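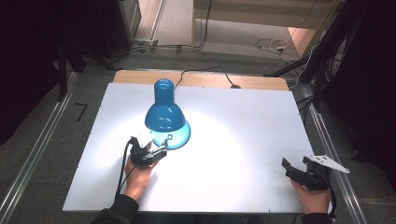 Loss of Grip in the Lamp Handling Task
Fault report, Manipulation Project, Bramdale
Submitted by Lilla Mészáros, 7 Feb 2020

1. Summary
The project records hand-guided lamp handling for use in training a two-arm robot. During the second block of sessions, the desk lamp slipped from the grippers on eight occasions. On the last of these it struck the table hard enough to stop work. This report sets out the probable cause and the changes requested before the June block.

2. Background
The grippers were built to the Pálfi pattern and lined by the previous student group. Session logs are kept in Patix. Of the 3736 entries made up to the stoppage, 2843 were accepted as complete.

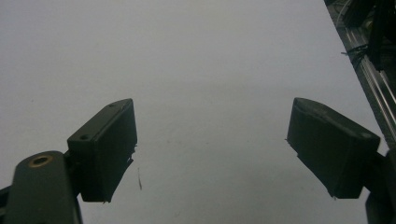
The remaining entries were rejected for several reasons, and the log does not separate slips from operator error. The eight slips named above were taken from handwritten notes – the only record in which they appear by type.

3. Probable cause

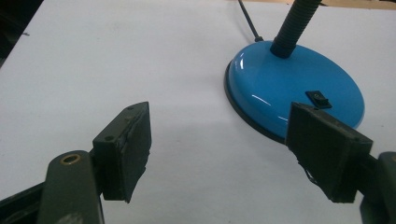
The slips were first put down to the shape of the lamp. Its base is a smooth, glossy dome, and it offers a flat pad very little to hold. The pads themselves are now considered the greater problem. A torn strip hangs from the lower edge of the right pad, and the left pad is frayed along its lower edge as well. A lining in this state cannot be relied on to press evenly on a curved surface.

4. Inspection

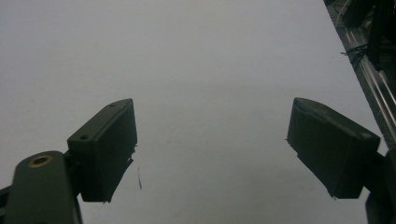
No inspection interval had been set for the pads, and the Grernel checklist used at the start of each session covers only cables and batteries. A check with the fingers open would have been enough to raise the matter. The ragged material on the inner side of the left pad shows plainly against the pale surface, as does a small dark strand lying between the fingers. The source of the strand has not been established. It may be debris from the lining or a stray hair.

5. Actions requested
Both linings are to be replaced before further lamp work. A pad check is to be added to the checklist as item nine. Slips are to be entered in Patix under their own heading – the present single heading for rejected entries should be withdrawn.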